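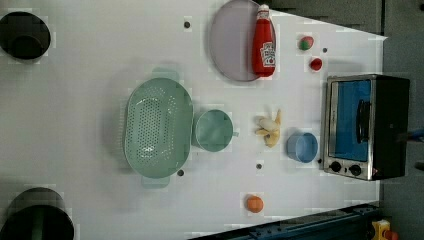
MEMDALE — February

Print this page | E-mail this page

Review: The Flovik Tabletop Sorting Cell in a Working Kitchenware Return Center

The Memdale Returns Center receives kitchen goods and play food sets sent back by retail customers. Staff at the inspection benches unpack each carton, separate the contents, check them against the order, and set them out for repacking or disposal. The center leased one Flovik tabletop cell for a trial of six months. This review covers the equipment and its effect on the inspection staff. It was prepared for other sites in the Purkis group that are considering a similar lease.

Setup and work surface

The cell arrived in two crates and was installed over a single shift. The white tabletop has mounting holes set into it, and fixtures can be moved between them without special tools. Staff found the plain surface easy to wipe down and easy to read from above. Small parts tend to catch at the holes, however, and the supplier should consider offering caps.

The trial used mixed returns, because that is what the benches handle. A typical load might include a mint-green colander and mug, a light blue bowl, a toaster oven, a ketchup bottle, and several pieces of toy fruit. Items of such different size and weight are a fair test. A bench worker sorts them without much thought, while the cell must be taught each type of item before it can be trusted with it.

Performance

Bowls, mugs, and plates were handled well from the first month. Round toy fruit gave little trouble once the grip settings had been lowered. The toy bananas were another matter. Their curved fingers offer no single good place to hold, and the cell dropped them often enough that the bench lead took them off its list until a later software update. Colanders with flat tab handles were lifted reliably by the tab and poorly by the rim.

Toaster ovens remained a job for people throughout the trial. The cell is not rated for the weight, and a proper inspection involves opening the door, turning the knobs, and looking inside for crumbs or damage. The supplier's literature is clear on this point. Sites that receive mostly small appliances should not expect much relief from this model.

By the close of the trial, 70 percent of the items on the approved list passed through the cell without a staff member stepping in. The remainder were set aside for a second look by hand. The center regards this as acceptable for a first installation — though it falls short of the figure used in the original lease proposal, and planning should be based on the lower number.

Effect on staff

The center employs 59 people on the inspection floor, and no position was removed as a result of the trial. Six inspectors were trained to run the cell and took turns at it. Training took longer than planned. The Byun course materials supplied with the lease assume some knowledge of industrial equipment, and most of our inspectors had none. The chapter on stopping and restarting the cell was rewritten on site in simpler language, and that version is now kept at the bench.

Inspectors reported less reaching and less wrist strain on the days they were assigned to the cell. They also reported that the work was less sociable. At the benches, two people usually share a carton and talk as they go. The operator at the cell works alone and must watch the table closely. Several inspectors asked for shorter turns, and these were cut from a full shift to half a shift in the third month. Complaints dropped after that change.

The question of pay grade was raised early and should have been settled before installation. Operators carry added responsibility, including the authority to stop the cell at any time, and they were correct to ask whether this would be recognized. A shift supplement was agreed partway through the trial. Other sites are advised to reach such an agreement in advance.

Maintenance and noise

Routine cleaning takes little time and can be done by the operator at the end of a shift. The cell is quiet enough for normal speech nearby. Replacement grip pads were slow to arrive on two occasions, and the center now keeps its own stock.

Recommendation

The Flovik cell is recommended for sites with a steady flow of light, rigid kitchen goods, and with enough inspectors to allow rotation. It is not recommended for sites handling chiefly appliances or soft goods. The Memdale center has extended its lease on the same terms, with half-shift turns written into the operating procedure.

Last updated: March

Recent reviews
Adjustable Inspection Benches: Second Report
Anti-Fatigue Mats for Standing Work
Handheld Label Scanners Compared
Carton Openers and Safety Knives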